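**Bottle task, February, started 9:40 am**

Long one today, sorry to whoever has to read it. Short version: the bottle grasp is fine by hand-guiding, worse over the remote, and I think I know why. The long version has all the fiddly numbers in it because I lost them last time and swore a lot.

Setup first. The arm is the Kenach on the low mount, same fingers as last week (the black slotted ones, not the padded pair). I'm driving with the Ivon handset for the remote runs and just grabbing the wrist for the hand-guided ones. Everything gets logged through Virk, wrist camera included. I bumped the episode length to 18 seconds because people kept getting chopped off right before the release, me included.

The task is dead simple on paper. Come in low, straddle the bottle, close, lift a hand's width, put it back, open, back away. A water bottle is a rotten object for a beginner though! It's clear, it's full so it's top-heavy when you nudge it, and it gives when you squeeze. I like it for exactly those reasons, but I did spend the first half hour wishing I'd picked a tin of tomatoes.

## Morning: hand-guided

Got 13 demos down before my coffee went cold. Two I threw out straight away, one where I leaned on the elbow joint and the whole arm sagged, and one where I forgot to hit record (classic). The rest feel good. When you've got your hand on the wrist you naturally slow down for the last bit, and you can feel when one finger is touching before the other, so you shuffle sideways without even thinking about it.

The thing I want everyone to copy: stop with the fingers open either side of the bottle and wait a beat before closing. It gives the model a nice clean "I'm here, now squeeze" moment. When I rushed through it the gripper was already closing while the arm was still travelling, and on playback those ones look like a mess. I can't tell where the approach ends and the grasp starts, so I don't fancy the model's chances either.

Height matters more than I'd reckoned. Go in down by the label and the plastic stays fairly stiff. Go in higher and the sides buckle in, and then the bottle squirms about in the grip. I've put a strip of tape on the mount at the height I like. Please don't peel it off, it's ugly but it's load-bearing in the emotional sense.

## Wrist camera views

Pulled these out of Virk for the two bits I keep banging on about, fingers open around the bottle and then fingers on it.

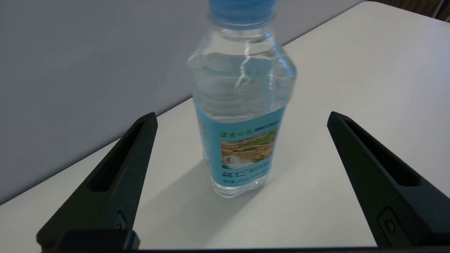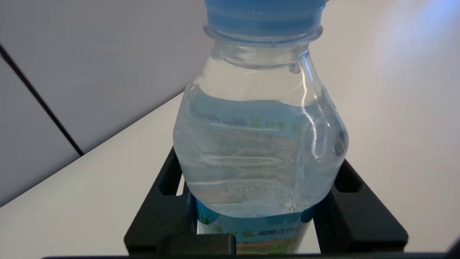 ## What I noticed going back through the views

- The cap is chopped off at the top in both of them. I'd been assuming the model could use the cap as a landmark, and it's only getting the bottom of it. Tilting the camera up a touch would fix that, but then we lose some of the gripper, and I want the fingers more than I want the cap.
- With the fingers open, the bottle is a bit nearer the left one. That's me, I always drift that way. In small doses it's probably good variety, but if every single demo leans left we'll teach it to lean left. Somebody left-handed should do a batch.
- The label does funny things through the water, all smeared and back to front. I was worried about this one and I'm still a bit worried. If the colours swim around every time the view shifts, what's the model hanging on to? Might try a run with the label peeled off and see if it's better or worse.
- Pale bottle, pale table, pale wall. Great for tidiness, rubbish for contrast. I'd like to try a dark mat.

## Afternoon: remote

So this is where it got grumpy. Same task, Ivon handset, sitting at the desk with the wrist view on the monitor. The delay readout sat at 117 milliseconds for most of the session, and you really do feel it at the close. You squeeze, nothing seems to happen, you squeeze more, and then it all arrives at once and the bottle gets crunched.

What helped:

1. Dropped the closing speed on the handset to its second-lowest setting.
2. Squeezed the trigger once and held, no pumping. I had to say it out loud to myself.
3. Put the side view up next to the wrist view. With only the wrist camera I kept misjudging how far forward I was and tapping the bottle with the gripper base.

After that it settled down a lot. Knocked it over twice more, both times on the back-away, where I'd started reversing before the fingers had opened all the way. So the pause applies at that end too. Open, wait, then go.

## To do

- Get to 100 good demos, hand-guided and remote mixed, and keep the two tagged separately in Virk (the tag field is called "source", don't put it in notes).
- Ask the Sovine lot whether the handset delay can come down, or if that's just our network being our network.
- Dark mat run.
- Label-off run.
- Move the bottle around more between demos! I put it back in nearly the same spot every time. I'll chalk a rough area on the table and we can plonk it anywhere inside.
- Check the screws on both fingers before the next session, I keep forgetting.

Packed up at 4:15 pm. Arm is parked, handset is on the charger, bottle is still on the table, please don't drink it.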